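Ich habe im August unsere alte Küchentafel wieder aufgearbeitet, und weil mich danach gleich zwei Leute gefragt haben, wie man so ein Ding eigentlich sauber kriegt, schreibe ich es jetzt mal ordentlich auf. Dazu gibt's noch ein paar Sachen zu anderen glatten Flächen, die bei uns ständig verschmiert sind (Kühlschranktür, Backofenscheibe, ihr kennt das).

## Kreidetafel

Eine neue oder frisch lackierte Tafel schreibt sich furchtbar, solange man sie nicht einmal komplett mit Kreide eingerieben hat. Kreide flach hinlegen, die ganze Fläche einmal quer, einmal längs, dann trocken abwischen. Ich hatte das beim ersten Mal vergessen und durfte wochenlang »Milch, Hefe, Spülmaschinensalz« als Geisterschrift bewundern!

Gewischt wird bei mir so:

- erst trocken, mit einem Filz oder einem alten Frotteesocken
- dann mit klarem Wasser und einem gut ausgedrückten Tuch
- bei fettigen Fingerabdrücken ein kleiner Schuss Essig ins Wasser, 1000 ml Wasser auf 100 ml Haushaltsessig reichen völlig

Spüli lasse ich weg, das hinterlässt einen Film, auf dem die Kreide nur noch rutscht.

## Whiteboard und Kühlschranktür

Auf Whiteboards geht eingetrockneter Stift am besten weg, wenn man mit einem frischen Stift drüber malt und sofort wischt. Klingt albern, klappt aber. Meine Nachbarin Ludmila schwört auf Spiritus, ich nehme den nur für die ganz hartnäckigen Stellen und mache das Fenster dabei auf.

Die Kühlschranktür bekommt lauwarmes Wasser mit einem Tropfen Spüli und wird danach gleich trocken poliert. Bei Edelstahl immer in Schliffrichtung! Ich habe einmal im Kreis gerieben und sehe die Kringel heute noch, wenn abends die Lampe an ist.

## Schmutzradierer, aber mit Gefühl

Die weißen Schwämmchen sind toll, nur schleifen sie eben auch. Auf matten Flächen gibt das gern blanke Flecken und auf Hochglanz wird es stumpf. Also immer erst in einer Ecke probieren, ordentlich nass machen und kaum drücken. Für Lichtschalter, Sockelleisten und die Gummidichtung am Fenster sind sie mein Liebling, für die Tafel nehme ich sie nicht.

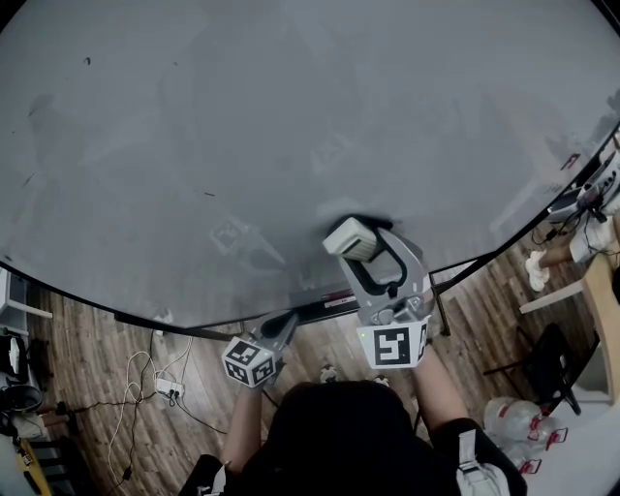 Von oben nach unten arbeiten lohnt sich übrigens überall, sonst läuft einem die Brühe über das schon Geputzte. Den Lappen falte ich zweimal, dann habe ich vier saubere Felder pro Seite und muss nicht dauernd zum Waschbecken.

## Backofenscheibe

Natronpaste: 6 Esslöffel Natron, so viel Wasser, dass es wie Zahnpasta aussieht, draufstreichen, über Nacht stehen lassen. Am Morgen mit einem feuchten Tuch abnehmen und zweimal nachwischen (das weiße Zeug sitzt wirklich in jeder Ritze).

Die Tücher wasche ich bei 60 Grad ohne Weichspüler, mit Weichspüler nehmen sie kein Wasser mehr auf. Und Filzwischer bitte nur ausklopfen, am besten draußen und mit dem Wind im Rücken.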